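Home Games Add-ons Support Press Contact

Stinine: Harbor Districts
Expansion for Bastbridge, published by Sivik

Stinine: Harbor Districts is the first full expansion for Bastbridge, the turn-based city and trade game from Andrade Studio. It adds a coastal region to the existing map, a new shipping system and a separate campaign that may be started at any time, whether or not the original campaign has been finished. The base game is required.

The original Bastbridge ends at the river mouth. Harbor Districts opens the coast beyond it, with 11 port towns that can be founded, leased or taken over by contract. Each port has its own depth, tides and storage limits, and these decide which ships may dock there. A shallow port cannot be turned into a deep one, although dredging will extend the hours in which medium vessels can enter. Players who prefer to remain inland may do so and deal with the ports through agents, who charge a fee on every cargo.

Shipping is planned on a weekly schedule of 168 hourly slots. Routes are drawn on the map and then placed on the schedule, where conflicts are marked in red. A route may be paused without losing its slot for up to 3 game weeks. After that the slot returns to the harbor office and must be bid for again. Cargo left on the quay when a route is paused is stored at the owner's expense. Perishable goods lose value at the rates already used for river barges.

The campaign, The Stinine Charter, has 30 missions. Early missions introduce the schedule and the customs rules, and the later ones can be played in any order. Mission results carry forward. A port that is left in debt at the close of one mission will be in debt at the opening of the next mission set there. Three difficulty settings are provided, and the setting can be changed between missions. Rival trading houses follow the same customs rules as the player at every setting.

Free play has been extended as well. Existing saved cities can be connected to the coast by building the Lower Canal, a project that becomes available once the expansion is installed. Saved games that have been connected to the coast cannot be opened without the expansion. Sivik recommends keeping a separate copy of any city before the canal is begun.

Multiplayer supports up to four trading houses on a shared coast. All players must have Harbor Districts installed to join a coastal match. River matches are unaffected and remain open to owners of the base game alone.

System requirements are the same as for Bastbridge, except that additional disk space is needed. Players with older machines may turn off tidal water effects in the display menu, which has no effect on the rules of play. The expansion includes full controller support and remappable keys. Text size can be set separately for the map, the schedule and the ledger.

Harbor Districts is sold as a download only. Owners of the Bastbridge Collected Edition will find the expansion in their library and do not need to buy it again.

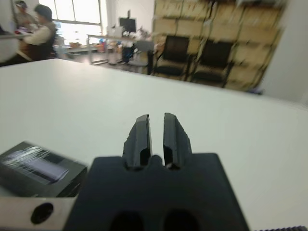
Activation codes supplied with the Collected Edition are valid for one account and cannot be transferred once redeemed. Questions about codes should be sent through the Support page with the order number.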